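My recycling has never once been sorted on time, so I take a personal interest in the question of when a machine will do it for me. Every December someone tells me the answer is next year. Gisela Engelhardt, my neighbor, has been told the same thing about ironing, and she has given up and bought a better iron.

Sorting looks like the easy chore. Glass goes here, plastic there, cans in the last one, and a bored six-year-old could manage it.

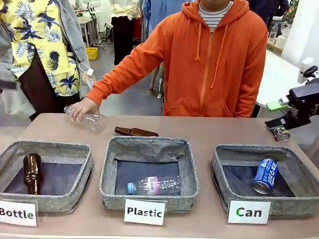 But the six-year-old also copes when the bottle is lying down, or crushed, or stuck to a pizza box. My kitchen offers all of these before breakfast. A robot that can pick up a can has my respect. A robot that can face what I leave in the sink after a dinner party would have my house keys.

I don't think we're there. I'd pay 300 dollars today for one that did only cans - slowly, with me cheering - and I suspect I'd still be rinsing them first.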